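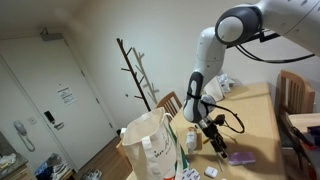 Pre-Run Safety Checklist: Malero Tabletop Arm, Home Setup

Checked by: Setareh Nouri
Second pair of eyes: Davoud Salehi
Date: July 18, 2019
Job: sorting small items on the dining table, tote bag at the near end
Result: OK to run at slow speed. Items 9 and 16 still open.

I love this build and I want to keep all my fingers, so we go through the whole list before the first run of the day and again after anybody changes anything on the arm. Marks are OK, FIX (do it before power on) or OPEN (can run slow, but it has to be dealt with). Comments are ours unless there's another name on them. If you're using this for your own build, please change it to fit your room!

Section A. Room and people

1. Everybody at home knows the arm is going to be powered. OK
Comment: Said it out loud in every room. Niloufar has headphones on most of the day, so she gets a tap on the shoulder.

2. Front door can't surprise anyone. OK
Comment: The table is close to the entrance, so a person walking in ends up near the arm quickly. Door locked during runs. Visitors phone first and wait until we've stopped.

3. Operator's feet have a clear path. OK after tidying
Comment from Davoud: Shoes. Always shoes. Anything between the operator and the stop button gets moved, including mine. The ones by the door can stay by the door as long as no one has to step over them.

4. Chairs out of reach of the arm. OK
Comment: We moved the arm slowly by hand toward the spindle-back chair and looked at where the elbow goes, which is easy to forget when you're watching the fingers. Nobody sits at the table during a run, even "just for a second."

5. Loose sleeves, scarves, long hair, lanyards. OK
Comment: Mine was tied back. Davoud took off his badge.

Section B. Arm and mounting, power off

6. Base bolts tight, paint marks lined up. OK
Comment: All 4 bolts. The paint marks were Fereshteh Taheri's idea and they're brilliant – one look and you can tell if something has turned.

7. Joint covers on, no cracks, nothing rubbing. OK
Comment: Wiped down the elbow ring and looked at it with a flashlight. Clean.

8. Gripper fingers straight and tight. OK
Comment: They're slender, so they bend before anything else does. Push each one sideways with a thumb. No play today. We ran into the tabletop back in February and one finger was off by so little that we only saw it against a ruler.

9. Strap on the wrist is snug and the tail is tucked. OPEN
Comment: The strap holds fine but I'd like a proper clamp. Davoud is drawing one for the printer. Until it's on, tug the strap before every run and stop if it slides.

10. Wall bracket by the elbow: screws tight, edges covered where a hand could reach. OK
Comment from Davoud: Checked with a screwdriver, not just by wiggling it. Also check how far the elbow passes from it at the far end of the swing. We have that limited in software, but look anyway.

Section C. Cables

11. Wrist cable has slack in every pose we use. OK
Comment: It swings out in a wide loop to the side and I know it looks like too much. We tried it shorter and it pulled tight when the wrist turned over. Long loop stays. What you need to check is that the loop can't catch the chair back on the way around.

12. Elbow cable clear of the joint. OK
Comment: Moved the elbow through its range by hand, twice. No pinch.

13. Cords on the side surface sorted, no plug under strain. OK for today
Comment: It's a tangle over there and we both know it. Nothing is being pulled and nothing hangs where a foot would find it. Labels would help a lot when you need to unplug one thing in a hurry.

14. Power strip switch can be reached without leaning over the table. OK
Comment: Tested with the arm in its most annoying pose.

Section D. Table and objects

15. Only the objects for this run are inside the reach area. OK
Comment: Today it's the little clear bottle, the brown cardboard piece, the purple case, the small white case and the packaging card. Lovely mix, since the shapes are so different! The white plastic bags stay at the back. They're light and they crumple, and I don't want one getting carried into a joint.

16. Thin or pointed things laid flat and away from where the operator stands. OPEN
Comment from Davoud: The pale stick. I don't mind it on the table, but if the fingers close on one end it can flip. Safety glasses on for that pick until we've done it 7 times in a row without trouble.

17. Bottle caps tight. OK
Comment: Turned it upside down over the sink.

18. Nothing breakable, hot, sharp or edible on the table. OK
Comment: Tea goes in the kitchen. My mother, Mehrangiz, has been very patient about the dining table and the least we can do is keep cups off it while the arm is on.

19. Tote bag open and handles standing clear of the path. OK
Comment: This one is my favorite part of the whole project – watching it reach for a floppy canvas bag! The handles are loops, though, and a finger can hook one. If the arm starts dragging the bag, hit stop. Don't grab the bag.

Section E. Power on and first moves

20. Stop button tested with the arm moving slowly. OK
Comment: Tested 2 times, once by each of us. Pressing it with the arm parked doesn't count.

21. Speed limit set to slow for the first pass. OK
Comment: I read the number on the screen out loud and Davoud said it back to me. Feels silly, works great.

22. Height limit above the table set and checked. OK
Comment: Lowered by hand control with a folded dish towel under the fingers. It stopped above the towel.

23. First full path run with the gripper open and nothing picked up. OK
Comment: 600 seconds of empty motion, both of us watching, one hand near the button. Sounds dull, but I could watch it all day.

24. Listened for new noises. OK
Comment: Same soft whir as last time. If you hear a click at the elbow, stop and go back to item 7.

Section F. Shutting down

25. Gripper empty, arm in its rest pose, then power off. In that order.
Comment: Cutting power with something in the fingers means guessing when it will drop.

26. Cord unplugged at the wall before anyone eats at the table.

27. Open items copied to the next sheet.
Comment: Wrist clamp (Davoud). Glasses for the stick pick (both of us). Cord labels (me, this weekend, I promise).

Added later by Fereshteh: Could you put the door check first? I was the one who walked in that time. Also, does item 12 cover the cable where it leaves the elbow, or only at the joint?

Reply from Setareh: Both, and I'll write that in. Door goes to number 1 on the next version.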